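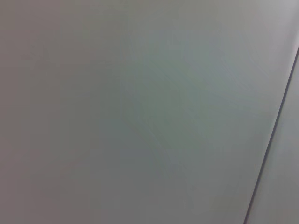
Ticket 713 – streaks on gray surface after cleaning, unit 14, Fetetville. Opened by Ieva Jaunzems, 29 October 2021. Tenant reports that the finish looks uneven when the lights are on. The streaks are faint and soft, running on a diagonal from upper right to lower left, and the gray is lightest toward the upper right. No lettering or marks on the left side. There is also a thin dark gray line near the right edge, logged separately under item 2 below.

Item 1, streaks. Asked tenant which cleaner was used. Answer: Masell spray, undiluted, paper towel. Told her to stop using it and go over the area with plain water and a soft cloth, then dry it.

Item 2, line. Cause not known. Could be a joint or a scratch. Tenant to run a fingernail across it and report back. Do not fill or sand before then.

Update, Priit Žukauskas: tenant did the water wipe twice, says it is better but still shows at night. Line can be felt with a nail – so not dirt. Visit booked, 4 pm slot, Crescencio Quintana. Bring touch-up gray and the small level.

Status: open, waiting on visit.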